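Rosário Marinho has been repairing accordions for 28 years, most of them in the same two rooms above a bakery in Clillcombe. The stairs are steep and people arrive at the top out of breath, with the case in their arms. She keeps a chair by the door for them.

"They sit down and they start apologizing," she said. "It was my grandfather's, it's been in the attic, I know I should have brought it sooner. I just say, open the case."

What she does first is smell it. An accordion that has been stored damp smells of it, and she says the smell tells her more about the bill than anything the owner can. Mold gets into the bellows folds and into the leather on the reed valves, and the wax that holds the reed plates goes brittle with age in any case. A full rewax on a large instrument takes her weeks. She will not start one until the customer has heard the price and gone home to think it over.

"I had a man say yes on the spot, and then he didn't come back for it until September. That's four months on my shelf. Now everybody goes home first."

She came to the work through her uncle, who tuned pianos and disliked accordions. A dance band player had left one with him as payment for a job, and he gave it to her to take apart. She was 20. She did take it apart, and it was two years before it played again.

"I lost three of the little leathers and I cut new ones out of a glove," she said. "They were terrible. The low notes sounded like someone clearing his throat."

The instrument is still in the shop, on the top shelf next to a green Holub with no straps. She won't sell it and doesn't play it much. The leathers have been replaced.
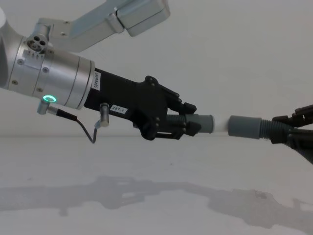
Tuning is the part of the job she likes to talk about. Each note on most accordions uses more than one reed, and the reeds are set slightly apart from each other so that the sound has a beat in it. How far apart is a matter of taste, and taste depends on where you grew up. Players from her mother's side of the family want it wide and loud. Younger customers ask for it nearly dry. She scratches a little metal from the tip of the reed to raise the pitch, or from nearer the base to lower it, and then she puts the block back and listens again. Bellows are awkward to patch alone. They sag, and the tape creeps before it sets.

She works without an assistant. She had one for a while, a good one, who left to open a shop in Kerkadero and now sends her the jobs he doesn't want. They talk on the phone most weeks, mainly about wax. He mixes his own and she buys hers from Filtier, and neither has changed the other's mind.

"His smells better," she said. "Mine stays where I put it."

Her record book goes back to the first year. It has almost 1000 entries, written in pencil, with the owner's name, the make, the fault and what she charged. Some instruments appear five or six times. One red piano accordion has come in under three different surnames as it passed through a family, each time with the same sticking key.

"I fix it and it's fine for a few years. It's a swollen bit of wood. I could replace the whole keyboard, but they don't want to pay for that, and I don't blame them."

I asked what she tells people who bring in something that isn't worth repairing. She said she tells them the price of the repair and the price of a better secondhand one, and leaves it there. Most choose the repair.

She has no plans to stop. Her hands are good, she said, but her hearing at the top end isn't what it was, and she checks the highest reeds with a meter now. She puts off the piccolo sets until the morning, before the bakery's mixer starts up downstairs. There were two waiting on the bench when I left, and a customer was already on the stairs.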